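Service robots, week 6: can it do the chores yet?
Handout, goes with the slides. Printed copies by the door. 05/06/2020

Left over from last week: gripper types. Suction, parallel jaw, angled fingers with a rubber pad. Know one advantage and one drawback of each. Skip the section on vacuum pumps, not examined.

Today: tidying. Short answer is no, not yet, but bits of it.

What we mean by a chore
- no fixed positions, things are wherever they were left
- mixed objects (soft, hard, crushable, shiny)
- no clear end point. When is a table tidy? Write down your own rule before you read on, we will compare.

Compare with the shop floor. Flikero packing cell, from the April visit: one carton size, one belt, same light all day. 2,000 cartons a shift and it hardly stops. Change the carton and someone has to re-teach it, which took them a morning.

Now the table. 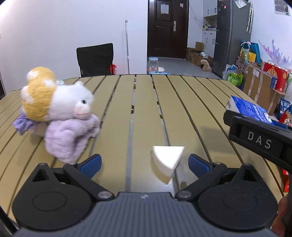 Fig. 1. Foam wedge between open fingers, box held in the second gripper.

Points to get from Fig. 1:
Wedge is the awkward one. Two sloping sides, so straight fingers want to squeeze it out towards the thin end. Foam gives as well, so the force reading comes up late. Where would you grip it? Sketch it.
Box is easier. Flat faces, opposite each other. Still need to know which way up it goes.
Plush toy, left side of table: no rigid shape at all. Almost any grip will lift it, hardly any grip tells you where the rest of it will hang.
Slatted top. Gaps between slats confuse depth, and a fingertip can catch in one. Approach height matters more then people think.

Numbers from our own run on the Matness arm (copy these down, they are not on the slides)
503 pick attempts, 372 good. Good = lifted, moved, put down in the right zone, nothing else knocked.
Work out the percentage. Then ask whether you would keep a dishwasher that did that.
Most misses were on the approach, before the fingers had touched anything. Time limit was 30 seconds per pick. A person is bored by then.

Second half: the floor. Harder again.
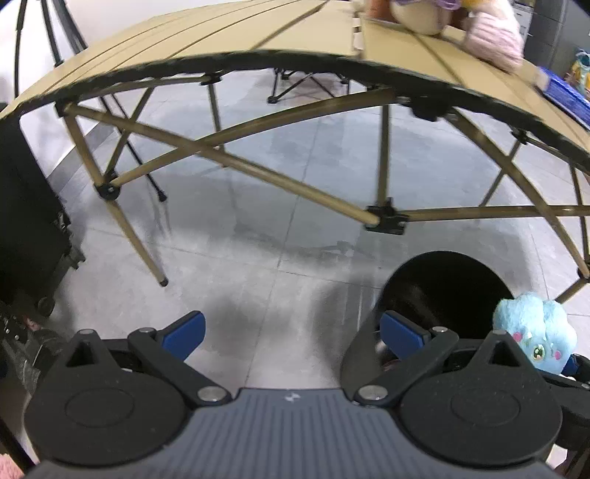
Tang Building | Dept of Mechanical Engineering | Assistive Machines Group

Low view, under a folding table. Look at the leg frame, thin poles crossing, joints in black plastic. To a planner that is a lot of obstacles with holes in it. Usual fix is to box the whole table in as one solid lump. Safe, but then you can never reach under it.

Open-top bin, soft toy overlapping the rim from where the camera is. In it, on it, or behind it? One view will not settle that. Move and look again, or feel for it. Both cost time.

Shiny tiles: reflections of the ceiling light get picked up as objects. Seen this on nearly every indoor set we have used. Matt mats help but you cant ask people to re-floor the kitchen.

Verdict so far
Picking up known boxes: yes
Picking up soft things: yes, clumsily
Deciding where stuff belongs: no
Folding, wiping, under furniture: no

Reading: Lemham notes ch. 4, only as far as the bit on friction cones. Chapter 5 if you are doing the project option.

For next time
1. Pick one chore you did today. List every decision in it, even the daft ones.
2. Mark which need sight, which need touch, wich need someone to tell you.
3. Redo the percentage above if you leave out time-outs. What else do you need to know?

Bring a ruler. Lab coats not needed.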